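9/15/21
Handheld gripper demos, round table setup

Moved the Gundia task off the arm and onto the handheld grippers. Teleop on this one was too slow. The last batch with the leader arms took most of an afternoon and the motion was jerky enough that we would have had to throw out a good part of it. Doing it by hand gets a natural approach speed and the operator can feel the contact.

Target is still 100 usable demos before we train anything. Got 15 recorded before lunch, of which 2 are no good. One was a late start on the left recording, the other was me stopping halfway to move a cable. Both are marked bad in the log and left on disk. Please don't delete them, I want to use them to test the reject script.

Setup notes, so the next person doesn't have to guess:

Both grippers are on cables. Run the left one out to the left side and the right one down past the forearm and behind you. If the right cable crosses in front of the body it pulls on the wrist when you reach over the table, and you can see it in the pose trace as a small steady lean. Check this before the first take and again after any break.

Markers. The left has the flat square, the right has the cube. The cube holds up better when the gripper tips down toward the table, which is most of the task. The flat one drops out when the wrist rolls past a certain point. For now, keep the left hand fairly level with the marker facing up. I'd like a cube on both. Kanaan has the print files but the last set came out with soft edges and the detector didn't like them, so that needs a reprint at a finer layer height.

Head camera. Wide lens, worn low on the forehead and tilted down. Calibration from January was still loaded when I started, and the reprojection error was bad near the borders. Redid it with the board held close in and out to the corners. Much better. New file is in the Lorow folder under calib, old one renamed with "old" at the end.

Light. The tabletop throws a strong reflection on the far right side when the sun is out. The detector survives it but the object mask does not. Work on the near side, or turn the table a bit and tape the new start position. I did the first takes without tape and the start positions drifted more than I wanted. Some drift is good for training, but it should be drift we chose.

How I'm doing each take:
Stand with feet together, close to the table, grippers up and in view of the head camera.
Hold still for a slow breath so the sync step has a clean stretch to work with.
Right gripper goes down to the object. Left stays raised unless the take is a handover.
Open and close fully once at the end. The width reading needs both ends of travel in every file.
Hold still again, then stop.

The full open and close is easy to forget. If it's missing, the Vikent converter fills in the range from the previous file without any warning, and the gripper commands come out scaled wrong. That cost me an hour last time. I've asked for it to throw an error.

Watching my own takes back, I'm too quick on the approach. The arm we replay on can't follow that and it cuts the corner just above the table. Slowed down for the later takes and the replay check in sim passed. Have not run any of it on the real arm yet.

Also noticed I look away from the table near the end of a take, toward the laptop, to see if it's still recording. The head view swings off and the markers go with it. A beep on start and stop would fix that. Until then, trust it and look at the laptop afterward.

Handover takes: tried 2, kept neither out of nor in the main set yet, they are in a separate folder. The grippers get close enough together that one marker covers the other for part of the motion. Might work with the hands offset front to back. Want someone with longer arms to try it.

To do:
Reprint markers, cube for the left.
Beep on start and stop.
Tape for the table.
Cable clip for the right sleeve.
Replay the first good takes on the arm at low speed, hand on the stop button.
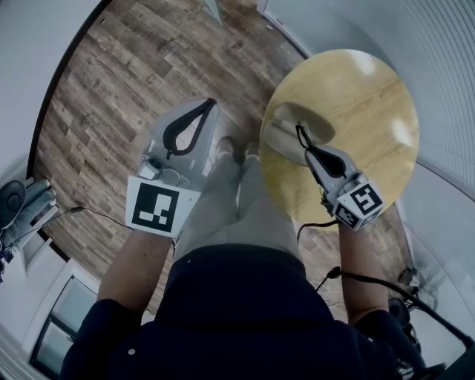 Both grippers in hand at the round table, right one angled down to the tabletop. Flat marker on the left, cube on the right.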